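Jestcombe Childcare Places

A table of workplace and employer-backed childcare places, with opening hours, age ranges and booking terms. One row is one group of children at one site.

Version 3
Last changed: Aug 29, 2024
Maintainer: Nassoro Mfaume

What is in it

The main file, places.csv, has 3,898 rows. Each row covers a single group, so a nursery with a baby room and a preschool room has two rows with the same site_id. Sites that closed before the current version are kept in closed.csv with the same columns and one extra, closed_month.

The table began as a spreadsheet at Langat, where the staff office wanted to compare its own nursery with what other employers in the area were offering. Pirneck added its sites a little later, and the two lists were merged under the Jestcombe name. Most of the odd column names come from the Langat sheet. We kept them so that older scripts would not break.

Columns

site_id: text, never reused after a site closes
group_name: text, as the site writes it
sponsor: the employer or employers paying for places
age_min_months and age_max_months: whole numbers
open_time and close_time: local time, 24-hour clock
places_total: licensed places in the group
places_staff: places held for employees of the sponsor
places_public: places open to families with no link to the sponsor
dropin: yes, no or ask
meals: none, snack, lunch or full
fee_basis: hour, half_day, day or month
checked: month and year of the last check

places_staff and places_public do not always add up to places_total. Some sites hold a few places for emergency care and do not assign them to either side. Leave the difference alone. Earlier versions put it into places_public, and that made several sites look more open than they are. 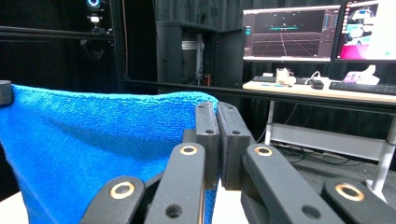 Age ranges are stored in months even where the site gives years. "Up to three" is stored as 35, and "three and under" as 47. Where a site gave no upper limit, age_max_months is blank. A blank does not mean zero.

How the rows are collected

Sites fill in a two-page form once a year, in March. The form goes out by email through Tutard, the scheduling tool most of the sites already use for shift lists. Answers come back as one export and are loaded with load_forms.py. Sites that do not use Tutard get the same form on paper, and those answers are typed in by hand.

After loading, check_rows.py looks for closing times before opening times, missing ages, and groups with more than 100 places. Large groups are nearly always a whole site entered as one group. They are sent back to the site with a note asking for the split by room. If no answer comes, the row stays in and gets the flag big_group.

Fees

There are no fee amounts in this release. We collected them for the first two versions and dropped them. Many employers pay part of the fee on a sliding scale, and the number on the form was sometimes the full price and sometimes the parent's share, with no way to tell which. fee_basis is still reliable.

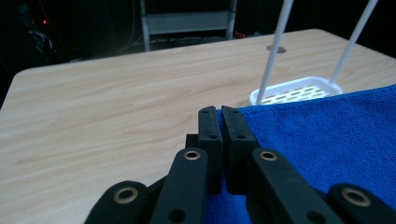 Known problems

Night care is badly covered. A group that runs past midnight has to be entered as two rows, one ending at 23:59 and one starting at 00:00, and they share a group_name. If you sum places_total without joining these first, you will count the same beds twice.

Drop-in care is hard to pin down. Hotels and conference centers often write "ask" because it depends on how many staff are on shift. Please do not recode "ask" as "no".

Group names have not been cleaned. Expect extra spaces, accents saved in the wrong encoding, and several hundred groups called Ducklings.

Holiday closings are not recorded.

What it should not be used for

The table says nothing about quality of care. It has no inspection results, staff ratios or parent comments, and we will not be adding them. It is not a waiting list either. A group with public places may have been full for a year.

Using the files

All files are UTF-8, comma separated, with a header row. places_small.csv is a sample of 2,000 rows for testing scripts. It was drawn by site, so all the groups at a chosen site are included, apart from the last site in the file, which was trimmed to fit.

Corrections

Send the site_id, the column and the right value to the maintainer. Corrections from the site itself go in with the next version. Corrections from anyone else are held until the site confirms them.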